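Workshop notebook, Stultside
25 Oct 2025

Linen dye bench, second round of walnut and weld. Tsehay, most of this is for you, since you asked me to write down what I keep telling you over tea and then forgetting. Barrett, you can skip to the part about the drain.

I started early with the scouring, and I am more convinced than ever that we were too gentle with it in April. Back then I gave the linen a quick simmer with a little soda ash, saw the water go the color of weak tea, and called it clean. It was nowhere near clean! This time I kept the pot going for 2 hours, changed the water, and did the whole thing over again, and the second bath came out nearly as brown as the first. Linen holds on to its waxes like you would not believe. If the weld comes out patchy, look to the scour before you go blaming the weld.

For soap I used the Clalex flakes, because the old bar is down to a sliver and I would like to keep that for the wool. They dissolve nicely if you put them in a jar of warm water first and leave them alone for a bit. Tipped in dry they clump, and then you are chasing little jelly lumps around with a spoon (ask me how I know).

Then the mordant. Tannin first, alum after, same order as always. I weighed the cloth dry and wrote the weight on the tag in pencil — pencil, please, everybody, the pen runs and then we are left with a blue smudge and a guess. The cloth sat in the tannin overnight and went a soft beige, a color I like so much that I cut off a strip and kept it as it was. It is pinned inside the back cover.

The long pieces are what give me trouble. A tablecloth or a sheet wants to fold over on itself in the pot, and wherever it folds you get a pale line that no amount of ironing will hide. I have been thinking about how the cloth will hang once it is in use, whether it goes on a dining table or over the edge of a massage table, and I'd sooner have a small flaw in the middle than one right along the drop where everybody's eye goes. 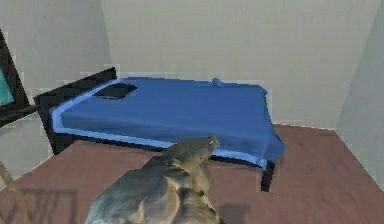 Massage table with the sheet hanging over the edge.

So, for anything long, I now stir by lifting. Take hold of one end, raise it out of the bath, let it down again in loose loops, and work your way along to the other end. It is slow and it is hard on the shoulders, and you will want the long gloves. I did this every few minutes for the first half hour and then eased off, and the piece came out more even than anything we made in the spring.

Weld bath: I had the dried tops that came from Mokcombe, chopped small, and kept them well under a simmer. The thermometer read 73 when I put the cloth in and I tried to hold it there, though our hot plate has its own opinions. Past that the yellow starts to go dull and a little brown, at least with our water. A pinch of chalk brought it right up. I do love that moment, it is like somebody opening a curtain.

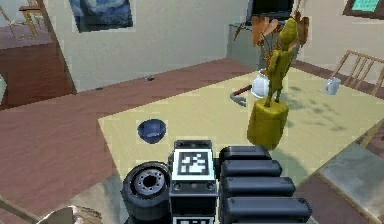
The walnut pot was less of a success. I had left the hulls soaking for about 30 days and the smell was something to remember, so that job is going outdoors from now on. The color itself is fine, a good deep brown on the wool sample and a rather timid tan on the linen. I may try a second dip next week, or I may just admit that linen and walnut are not the best of friends and give the rest of the bath to the wool.

Barrett, the drain. It is slow again. I strained everything through the old pillowcase before pouring, so I don't believe it was me this time, but there was a plug of fiber under the grate as big as a mouse. I pulled out what I could reach. Could you bring the long brush when you come?

Still to do: rinse the weld piece once more, wash the pillowcase, order alum, and put one sample in the south window with half of it under cardboard so we can see how it fades. Tsehay, the other half of that sample is in your drawer, with the tag on it.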